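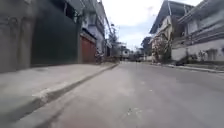

Support wrote back before lunch that the skips on the Hastus album aren't a streaming problem at all, they're baked into the file the label delivered, and could I please say which tracks and which version I'm hearing them on.

So, adding what I've got to the ticket. I'm on the Hasgate desktop player, newest update, wired headphones. The album is the 2000 reissue of Stisamance, the one with the extra songs stuck on the end. Track 7 drops out for a split second right after the second chorus, and track 9 starts late – you miss the first breath before she sings, and that breath is half the song if you ask me!

I tried the usual stuff. Cleared the cache, signed out and in, switched the quality from high to normal and back. Same gap, same spot every time. Then I played it on my phone and heard the same thing, so I guess you're right about the file (sorry for the grumpy first message).

One more thing though. The Bhatia live version of track 9 shows up under the studio album when I search, and if I hit play from the search page I get the live one with the studio cover art. Is that part of this or should I open a new ticket?

Update, Saturday: track 7 plays clean now, I ran it nearly to the end with the volume way up. Track 9 still starts late. The search mix-up is still there too. I still have my old CD and can rip the opening of 9 if you want something to compare against, just tell me what format and where to send it. Please leave this open for now.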